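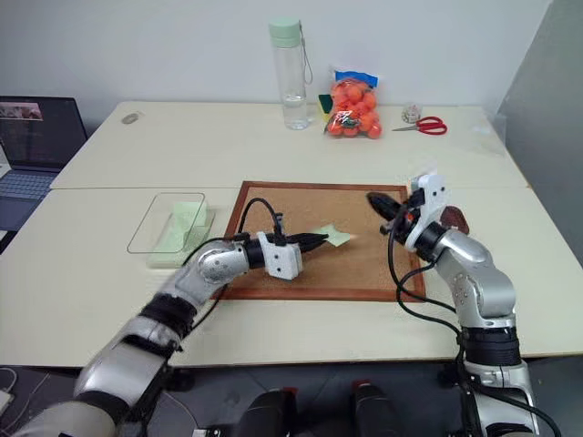
How to Set Up a Cork Board You Will Still Be Using in March

Posted 26/09/2019

Most advice about cork boards is written by people who want to sell you pins. You get told to buy the big board, the color-coded flags, the matching clips and a label maker, and that your life will then sort itself out. I don't believe it. I have owned four boards, and three of them turned into places where old pizza menus went to fade. What follows is the method that worked on the fourth, with the parts I still have doubts about left in.

What you need

A cork board, framed or not. A frame makes it easier to hang and does nothing else that I can find.
Push pins. Skip thumbtacks, which you will bend getting out.
Sticky notes in one color.
Two screws, and wall anchors if you have drywall.
A pencil and a level. The level on your phone is fine for this.

I paid $14 for mine, secondhand. A new one from Rathjen in the same size costs a good deal more, and I have handled it in the store. The cork felt the same to me. The Pendeck board has a thicker backing, so if your pins tend to poke through and scratch the wall, that may be worth the money.

Step 1: Check the cork before you pay for it

Push a pin in near the middle and let go. If it sags, the cork layer is too thin and you will be picking papers up off the floor. Try it again near a corner, where the glue often lets go first. Some cheap boards are a skin of cork over cardboard. Sellers call this "natural cork surface," and I suppose the surface is.

Step 2: Lay it flat and decide what it is for

Don't hang it yet. Put it on a table and write down the one job it has. Mine is "things I have to do something about this month." Yours might be school forms or bills. If you come up with five jobs, you are making a junk drawer that hangs on the wall.

I have read that you should divide the board into zones with ribbon or tape. I tried it with Cotier fabric tape. It looked good for a couple of weeks, then one zone filled up, another stayed bare, and I started pinning things across the lines. The tape also took crumbs of cork with it when I peeled it off.

Step 3: Do a trial run with sticky notes

While the board is still flat, use notes as stand-ins for the papers you plan to pin. Move them until you like the layout. Leave more space than you think you need.

A warning on the notes themselves: they don't hold well on cork. The surface is rough and crumbly, the glue picks up dust, and the corners curl. Zandine sells an "extra hold" kind that I gave a fair chance, and it fell off a little later than the ordinary kind. Once the board is on the wall, put a pin through every note, whatever the package promises.

Step 4: Hang it where you already stop

This matters more than anything you can buy. A board in a home office you visit twice a month will be ignored. Next to the coffee maker or by the door you really use is better. Keep it away from the stove and out of direct sun, which bleaches paper faster than you would expect.

Hold the board up, mark both top corners in pencil, and check the level before you drill. Most frames have hangers set in from the edge, so measure from the hangers and mark again. I missed that the first time and have a spare hole to show for it.

Will adhesive strips do instead of screws? The package says yes. Every pin you push in is a shove against the wall, and every one you pull out is a tug, and I wouldn't trust strips with that for long. If you rent and have no choice, use more than the chart says and keep the board small.

Step 5: Set a limit and clear it

Pick a number of papers and stick to it. When a new one goes up at the limit, an old one comes down. I clear mine on the first of the month, and it takes less time than making toast. Anything that has hung through two clearings without being touched goes in the recycling or a folder.

Does it work?

For me, mostly. I miss fewer due dates than I used to. I also started writing things on a calendar at the same time, so I can't say which one deserves the credit. If your phone reminders already do the job, keep using them and save the wall.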